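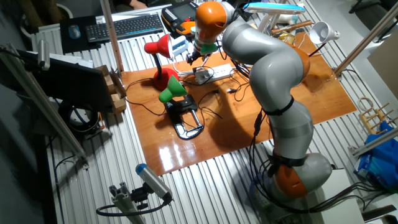

Ticket 242: Desk lamps do not light when connected to the shared power strip
Category: Lighting and small electrical
Site: Skiltby, lamp bench
Status: Open, waiting for part
Opened: Wednesday, November 11, 2020

Problem as reported

The lamps were put out on the wooden board for the usual check before they go back to the Delton reading room. The green lamp did not come on. The red one came on, but it flickered each time the cord was moved. The wall breaker had not tripped, and the monitor on the same circuit stayed on.

What I tried first

I switched the strip off and on again. No change for the green lamp.

I tried the bulb from the green lamp in another lamp of the same fitting. It was good, so I put it back.

I connected the green lamp directly to the wall outlet. It came on at once and stayed on for 19 minutes, also while I was bending the neck in every direction. From this I understand that the lamp, the switch and the cord are in order.

I connected the red lamp to the same wall outlet. It did not flicker any more.

Comment added

After these steps I suspected the strip and not the lamps. I tested the sockets one after another, always with the green lamp, and always with the plug pushed fully in. Two sockets gave no light. One more gave light only when I pressed the plug to the side. The socket near the end was the best one.
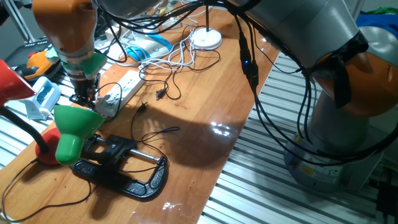 Page last changed: Wednesday, 7:19 p.m.

The cords were also a part of the trouble. They were lying in loops across the board, and it was very easy to follow the wrong one back to its lamp. On my first try I pulled the wrong plug and wrote down a wrong result, which I have now removed from this ticket. Please lay each cord separately before testing, and put a bit of coloured tape at the plug end. The small black two-prong plug should stay out of the strip until the new one is here.

The C-clamp may stay on the board, but please do not rest a cord under its screw.

Parts

Replacement strip, white, ordered from Paulauskas. The first one they offered was the Latura model, but its sockets are too close together for our wider plugs, so I asked for the other. The same complaint is in our notes from February.

Still to do

Mark the old strip as faulty and take it out of use when the new one arrives.
Repeat the 19-minute test with both lamps, red and green, on the new strip.
Check the red lamp's plug for loose prongs. I did not do this yet.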